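Path Care Helpers Wanted, Lilura Trail

Platum is looking for people to help with plant cutting along the Lilura trail in October. The work is paid by the hour, and no experience is needed.

The trail is a narrow paved path used by walkers and cyclists, and the tall grasses have grown very close to it. In many places they lean over the asphalt and hide the edge. We want to cut back the leaning parts and leave the rest of the plants standing, as birds use them in winter.
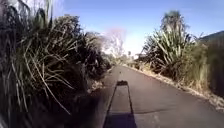
The team will start at the Morell end and continue toward Zelenák. We meet at 7:30 in the morning and finish at 1 in the afternoon. Each helper can choose between 26 and 52 hours in total for the month.

Your tasks will be cutting by hand, raking the cut grass and carrying it to the trailer. Please wear long sleeves and closed shoes, the leaves can cut the skin. Gloves, shears and rakes are given by us. Bring your own water and something to eat.

You should be at least 18 years old and able to work outdoors while standing and bending.

To apply, please write a short message to the Platum office in Morell with your phone number and the hours you prefer. We answer to every message.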